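Speaker Notes: Desktop Tower Service, Opening the Case and Fitting Parts
Lostbridge Hardware Maintenance Program
Session 2 of the May series

Opening remarks (allow five minutes)

Welcome participants on behalf of the Lostbridge Hardware Maintenance Program. Confirm that everyone has signed the attendance sheet and has a printed copy of the service checklist. Announce the break at 10:30 a.m.

State the scope of the session. The subject is the desktop tower: how it is laid on its side and opened, what is found inside, and how the processor, memory and hard drive are removed and fitted. Software, monitors and printers are handled in other sessions, and questions on those subjects should be held until then.

Give the background. Lostbridge maintains 2993 desktop computers across its offices and training rooms. In the last service year, 700 of them were opened at the bench. Many of those visits were for a drive replacement or a memory change, and both jobs can be done by a trained member of staff without sending the machine out.

Remind participants that the work is simple but the parts are not forgiving. A bent contact in a processor socket may mean a new motherboard. The program therefore asks for patience at every stage and does not set time targets for trainees.

Slide 1. Hard drives and their caddies

Begin with the drive. It is the part most participants will be asked to replace, and it is a good introduction to how a case is put together.

Explain that many office towers hold the hard drive in a plastic caddy. The caddy grips the drive along its sides and slides in and out of a bay. Colored plastic, often blue, is commonly used for the parts meant to be handled by hand, such as latches, tabs and caddies. Participants should look for the colored parts first and leave the metal fasteners alone until they know what each one holds.
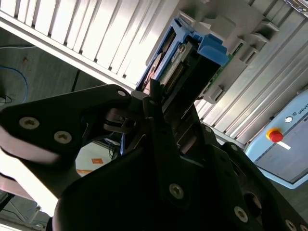
Before a caddy is moved, two cables must be off the drive: the power cable and the data cable. Stress this. Pulling a caddy against an attached cable can crack the connector on the drive, and a cracked connector usually means that the contents of the drive must be recovered by an outside firm. Lostbridge uses Tollico for this work, and the request must go through the service desk.

Ask participants to pull on the connector body, never on the wires. Some data cables have a small metal clip that has to be pressed before the connector will let go.

When the caddy is free, it should be held by its edges and set down flat. The drive's label should be checked against the work order before the drive is taken away. Mention that the asset record is kept in Qaisi, and that the serial number of both the old drive and the new drive must be entered on the same ticket.

Slide 2. The layout of the interior

Move from the single part to the whole machine. Tell participants that a tower is easier to work on when it lies on its side with the open face up. Small screws stay where they fall, the boards are supported from below, and both hands are free.

Describe the main areas in general terms. The power supply is the metal box from which the thick bundles of colored wire come. The motherboard is the large board to which nearly everything else connects. The processor socket, the memory slots and the expansion slots are all on the motherboard. The drives sit in cages of their own, away from the board, and are joined to it by cables.

Point out that a part taken from the machine, or a part waiting to be fitted, needs a fixed place on the bench. A holder with slots serves well for processors and memory modules. Parts should not be stacked, and they should not be left on top of the power supply. 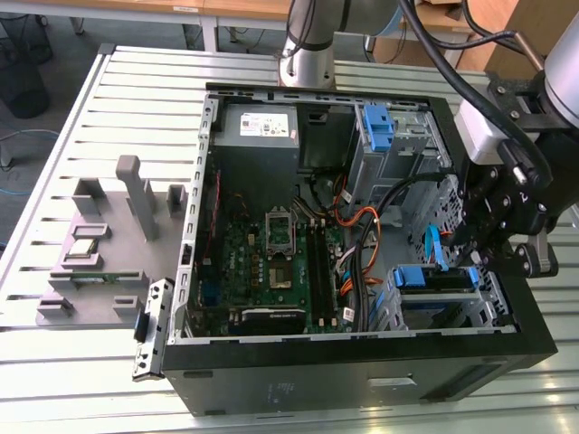 Why are the processor and memory fitted before the cables are tidied?
Both parts need clear space above them. The retention frame on the socket has to swing up and down, and a memory module has to be pressed straight into its slot with even force at each end. Cables that have already been tied across the board get in the way, and trainees tend to work around them at an angle.

Continue with the order of work. The program teaches the following order for a board with no processor and no memory in place:

Disconnect the power cord from the wall and from the computer. Press the power button once to clear any remaining charge.
Put on the wrist strap and attach its clip to bare metal on the chassis.
Move loose cables away from the board.
Fit the processor and close the retention frame.
Fit the memory.
Check the expansion card for a firm seat.
Return the drives to their bays and connect them.

Ask participants to follow the printed order even where another would work equally well. Each machine may be started by one person and finished by another, and the second person needs to know where the first one stopped.

Slide 3. The processor socket and the memory slots

Allow the most time for this slide. Trainees are often nervous about the processor, and the pace should suit the slowest member of the group.

Explain the retention frame. It is a metal frame held down by a lever at the side of the socket. Releasing the lever allows the frame to be raised, and the socket is then open. Nothing should touch the inside of the socket except the processor. Fingers, cloths and compressed air are all to be kept away from it.

The processor is held by its edges and lowered flat. It has marks or notches that match the socket, and it will sit level only when they agree. No pressure is used. If the processor rocks or stands high on one side, it should be lifted straight up and checked. 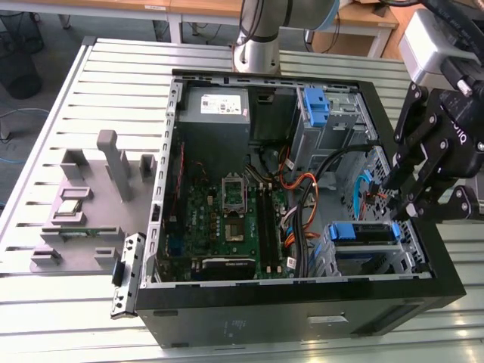

Once the processor is level, the frame is lowered and the lever is brought back to its locked position. The lever will feel stiff near the end of its travel. Tell participants to expect this, as many stop halfway and call for help.

Turn next to memory. Each slot has a latch at one end or at both ends, depending on the board. The latches are opened, the notch in the module is matched to the ridge in the slot, and the module is pressed down until the latches close. If only one module is to be fitted, the slot to use is given in the manual for that model. The manuals are on the shared drive, and a printed set is kept in the binder marked 44 at the back of the training room.

Note the most common fault reported after memory work: the computer starts, shows nothing and sounds a series of beeps. In last year's records this was entered on 47 tickets. The first step is always to shut down, disconnect the power and seat the memory again.

Invite questions at this point and take the break.

Slide 4. Cables and drive connections

Resume with the cables. Participants should understand the difference between power and data. The power wires come from the power supply in bundles and are commonly red, yellow, orange and black. The data cable for a drive is flat and narrow, runs from the drive to the motherboard, and may be any color. Both have connectors shaped to go in one way only.

Advise participants to connect the drives in the farthest bays first and to work back toward the board. Cables should follow the walls of the case where they are long enough. A cable must not press against a fan or rest on a heatsink, and it should not be bent sharply where it meets a connector.

Cable ties are to be left loose enough for a finger to pass under them. The program supplies reusable ties from Grulance, and cut ties should go in the bin on the bench, not in the case.

Before the panel goes back on, every connector is pressed once more by hand. The wrist strap stays on until this has been done.

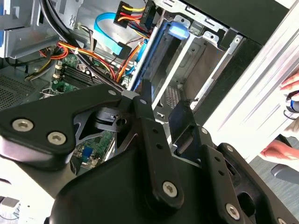 Practical work and closing arrangements

Divide the group into pairs. Each pair takes one tower and one service checklist. One person works while the other reads the steps aloud and marks them off, and the two change places after the memory has been fitted.

Instructors should check the processor before the frame is closed and initial the checklist at that line. No machine is to be connected to power without those initials.

At the end of the session, panels are refitted, tools are returned to the rack and checklists are handed in at the front desk. Participants who did not complete both roles may attend the open bench at 2:00 p.m. and should bring their checklist with them.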